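Stuvell Notes
Home Work People Archive Contact

5 min read

"Ask me what my job title is," Muireann Kinsella told me before I'd even got my coat off. So I asked. "Packing associate," she said. "It's been the same since I started, and I haven't packed a box since May!"

Muireann works at Padanura, which puts together gift sets and bathroom bits for small online shops. She used to stand at the packing bench all shift, dropping brushes into holders and holders into cartons. Now she spends most of her day with a gripper in each hand, going through the same moves so that the robot arms on the far bench can learn them. I visited on 5th August and stayed a lot longer than I'd planned (they have very good biscuits).

The task that week was a makeup brush and a duck-faced holder. Brush goes in, handle up, next one please. I said it looked easy, and she gave me a look.

"Pick it up, then," she said. "With those."
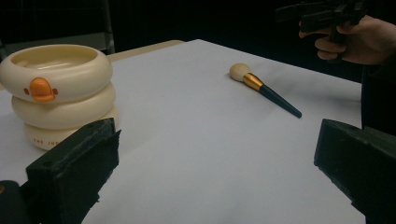
I was terrible at it. You squeeze, you think you've got the thing, and then it swings round and points at your elbow. Muireann has done 1,829 recorded runs of this one job, and she told me the first couple hundred were nearly as bad as mine. "Your wrist wants to do it the old way," she said. "You have to slow down and let the fingers on the tool do what your own fingers did. I go home and pick up my fork funny."

Her shift partner is Joon-young Yoo, who came over from the returns desk and is a bit ahead of her at 2,258. He likes the work more than he expected to. "On returns I was on my own with a scanner," he said. "With this we talk all day. We argue about how you'd hold something - closer to the tip or further down - and then somebody writes down what we decided."

I wanted to know if they were worried. They're teaching a machine their old job, after all, and it felt silly to sit there eating biscuits and not bring it up.

Muireann took a while to answer. "I was, at the start," she said. "I'm less worried now that I've seen how long it takes. But I'd like it in writing what happens after the brushes, and I've said so." 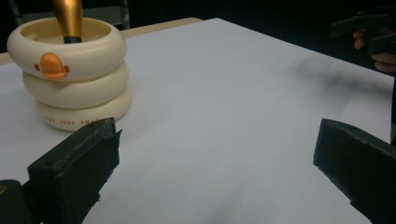
The person she's said it to is Ffion Beddoe, who runs the floor. Ffion didn't dodge the question when I put it to her. The two packers who left this year haven't been replaced, she told me, and she doesn't expect they will be. Everyone still on the bench has been offered training on the arms, with a pay bump that she called "decent, not amazing." She wants the written plan too, and she's waiting on the owners for it.

What has changed already is the aches. Joon-young used to finish the week with a sore neck from bending over cartons, and he says that's mostly gone. His thumbs hurt instead. They swap hands and take more breaks, and Muireann has asked for a softer trigger.

"I miss the radio," she added as I was putting my coat back on. "We had it on all day at the packing bench. Now there's too much chatting for it."

We use cookies to remember your settings. Accept Manage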